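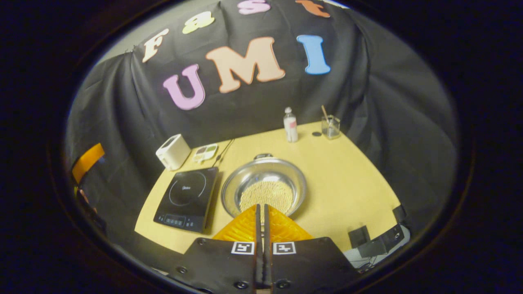 October, 6:40 a.m. Staff diary, preparation section, Pernden site.

The handling trial at the training table entered its second stage this morning. Staff assigned to the table worked with the hand-held gripper in place of their own hands, on the kitchen tasks agreed with Holroyd. The running total of recorded tasks stood at 2,867 at the start of the shift. The target for each operator remains 50 per shift, and I have asked that it not be raised before the review.

Mr. Vlček reported stiffness in the wrist after 42 repetitions and was moved to labeling until the break. His note has gone to Mr. Pickering with a request for shorter turns at the table. Two others asked whether the hours spent there count toward their kitchen grade. I was unable to answer and have referred the matter to Personnel.

The section is quieter than it was in the spring. Portioning on the Jevix line now needs one attendant where it formerly needed three, and the others have been placed in checking, cleaning and training work. No position has been withdrawn — this was confirmed again at the handover meeting — but several of the longer-serving staff miss working side by side, and said so.

Revised rota to be posted by 3 p.m. Brulten to be telephoned regarding the 200 replacement trays.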